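Second Progress Report to the Cadwaladr Fund
Rusari Community Seed Library
Submitted by Delia Voicu, project lead
04/06/2021

Dear Kerttu and everyone at the Fund,

I promised you a report that would be shorter than the last one, and I have already thrown away two drafts trying to keep that promise, so please bear with me if this one wanders a bit. It has been a full spring at Rusari, and there is a good deal I would like you to hear from me before you see it in the accounts.

You will remember that when your grant came through, the seed library was a filing cabinet in the hallway of the Amitz branch library, with a handwritten card taped to the top drawer asking people to please close the envelopes properly. People did not close the envelopes properly. We lost a lot of good bean seed to the bottom of that drawer, and I still find lettuce seed in the runners when I pull it out. The cabinet is still with us, but it now holds only our paperwork, and the seeds have moved into the small room behind the reading area that the branch kindly cleared for us.

Lending and returns

Since October we have lent out 565 packets. I want to be careful with that number, as you asked me to be last time. It counts packets that left the building with a name written beside them in the book. It does not count the handfuls we gave away at the gate on planting day, when the book got rained on and we gave up on it until after lunch. If you need those included for your own reporting, I am afraid I would be guessing, and I would sooner leave them out.

Returns are harder to talk about, because most of what was borrowed this spring will not set seed until the end of summer, and the squash people will be later still. What I can tell you is that 17 households have already brought something back from overwintered crops, mostly kale and parsley, with one very generous jar of leek seed that smelled so strongly of onions that we had to keep it on the windowsill for a week. The quality was mixed. Some of the kale had plainly crossed with a neighbor's, and we have marked those packets "surprise kale" and put them on a separate shelf, where they are going faster than the named varieties.

The question you raised in your letter, about whether people borrow and then simply never come back, is a fair one. I have thought about it quite a lot. Our feeling is still that a packet of seed that ends up in the ground somewhere in Amitz has done most of its job, whether or not we see its children. But I do understand that the word "library" sets up an expectation, and we have started putting a little slip in each packet that says when to harvest and how to dry what you harvest. Before this we were giving that advice out loud at the desk, and by August nobody could be expected to remember what I told them in March.

Classes

We planned six evening classes and held 11 in the end, partly because the first two filled up so quickly that we repeated them, and partly because I have trouble saying no. The starter class on choosing what to save (peas, beans, lettuce and tomatoes, and please leave the pumpkins alone for your first year) was the best attended. The hand pollination class was the smallest and, I think, the happiest. We met outdoors under the lean-to with the doors open behind us, and we used paper cutouts of squash flowers because there was nothing in bloom yet. I am told by several people who came that they have since gone out at six in the morning with masking tape and a paintbrush, and that their families are worried about them.

The one class that did not go well was seed cleaning. I had set aside an hour for winnowing and it needed three, and it was windy, so a fair amount of carrot seed is now in the hedge. I would like to run it again in the fall with screens of different sizes. You will find a line for those in the revised budget.

Storage and testing

A good part of the second payment went toward getting the storage right. We bought glass jars with proper rubber seals, a humidity gauge for the room, and labels that do not curl off in the cold. We also bought a year of Prustix, the inventory program that the tool library uses, and I will admit that it took me most of a month to warm to it. It wants every variety to have a code, and our donors tend to give us things called "Grandmother's long yellow." We have settled on letting the program have its code and writing Grandmother on the jar.

Germination tests have been done on everything that was more than two years old when it came to us. We do them on damp paper towels rolled up in jars on top of the boiler cupboard, and we count after the number of days suggested for each crop. Onions and parsnips did badly, as they always do when they are old, and we composted those. The beans surprised us. One batch that had come to us in a coffee tin, with no date and no name, came up so strongly that we have given it its own bed this year and hope to find out what it is.

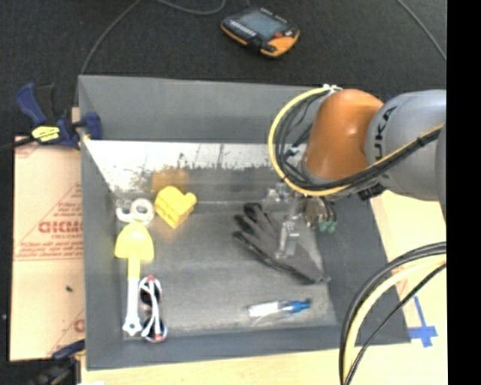

The trial beds themselves are a little behind. We had meant to have all of them planted by the middle of May, but the soil stayed cold and heavy, and I did not want to waste seed that we only have a spoonful of. As I write, 4 beds are sown and netted, and the rest will be done as soon as the ground is fit to walk on. The pigeons have discovered the peas. We have answered with more netting and some very ugly strips of foil, and I would call it a draw so far.

Money

The full accounts are attached separately, but the short version is that we are within the grant overall, over on jars and labels, and under on printing. Printing is under because the branch let us use their machine in return for tidying the front flower bed, an arrangement that suits everybody. I would like your permission to move what is left of the printing line across to cover the cleaning screens and a second humidity gauge. The first gauge is a good one, but the far corner of the room feels damper than the rest to me, and I would rest easier with a number to look at.

We have not touched the money set aside for the greenhouse repair. The glazier who quoted for it has retired, and the new quote came in a good deal higher. I would like to get another before I come to you with a decision. The broken panes are boarded over and the tomatoes do not seem to mind.

What comes next

Over the summer the main work is simply looking after the beds, keeping the varieties apart, and taking notes that somebody other than me can read. We will also be writing to everyone who borrowed in the spring to remind them to let a plant or two go past eating. Lettuce is the hard one. People see it bolt and pull it up, out of tidiness, and there goes next year's packet.

In the fall we hope to hold an open day for returns, with soup, and tables where people can clean and pack their own seed and write up whatever they know about it. That last part matters to me more than I managed to say in the original application. A good many of our jars came with a story, and I have been scribbling these down on the backs of things. I would love to have them typed up and kept with the seeds they belong to, and if the Fund knows of a small pot of money for that sort of work, I would be grateful for a nudge in the right direction.

Kerttu, you asked whether you might visit before the next report is due. Please do. Any afternoon when the branch is open will suit us, and late July would be best for the beans. Bring shoes you do not care about, and let me know beforehand if you would like some surprise kale to take home, as I will need to hide a packet for you.

With warm thanks from all of us,

Delia Voicu
Rusari Community Seed Library, Amitz

Attached: accounts to date, revised budget, list of varieties held, class attendance sheets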